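The Robot Will Fix Your Computer Now, If You Print It a Tray

My inbox had a brochure in it from Grivano in May, and I've been arguing with it ever since. Grivano sells a kit called Judness. It is a bench, two arms, some software and a support contract, and it's meant for the kind of shop that takes in old office computers by the pallet and sends them out again with better parts. The brochure says it "works like your best technician." I have met best technicians. They don't come with a support contract.

Still, I went to look at one. De Bruijn, a refurbisher that I write about more often than it would like, has had a Judness on trial, and Ans Smits, who runs the floor, let me stand next to it for most of a Friday.
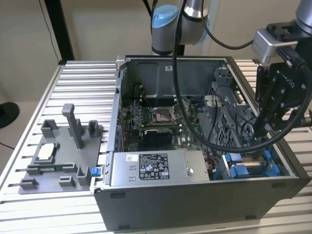 The Judness bench at De Bruijn, with a desktop tower open and the parts tray to its left.

I want to say something nice about the tray first. It's gray, it's printed, and it has a holder for each thing the robot is expected to care about. A person who puts memory into a computer picks the stick up from wherever it landed, often under a sandwich. The robot wants its stick in a slot, at the same angle, every time. Smits told me that the first tray took longer to get right than anything else in the trial, and that Grivano's price list has a line for "fixture design" which she had read, the first time, as furniture.

That line is my whole quarrel with how these things get sold. You are quoted for arms. What you live with is trays. De Bruijn handles 83 models of desktop in a normal year, and the makers of those desktops have never agreed on where anything goes. Grivano will print you a new tray for $600, or you can print your own and lose the warranty on the placement step, a phrase I had to read three times. 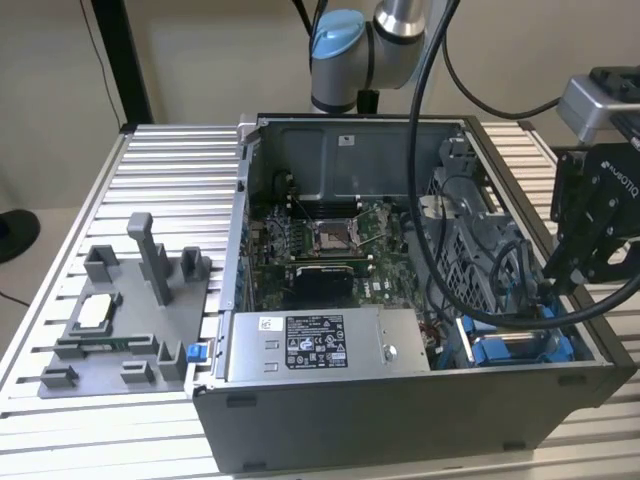 Then there are the cables. Any technician will push a cable aside with the back of a hand while thinking about lunch. It's hardly a skill, you'd never put it on a resume, and it's the thing I would ask any salesman to show me before he got to his second slide. Josefien Leemans, who handles the Judness line at Grivano, was decent about this on the phone. She said cable handling is "on the roadmap," and she said it in the voice people use for places they haven't been to.

The rival kit, from Allwood, is cheaper and does less. It tests the memory and leaves the installing to you. I find I like it for that. It costs $1,140 a month against a Judness bill that depends on how many trays you need, and you won't know that until you have bought some of them.

I don't think Smits is being foolish. She can't find people who want to swap parts in beige offices' old towers all day, and I can't blame the people. If De Bruijn got one big batch of the same machine, the same board, the same socket in the same place, I would tell her to sign. A robot that does one computer well is a fine thing to own when you have a warehouse full of that computer.

She mostly doesn't. She has 13 of one, four of another, and a pallet from a dentist's office that is all different. So my advice to her, which she didn't ask for, was to get Grivano to put the price of trays on page one and to keep the trial going until they do. She said she'd already sent them that email.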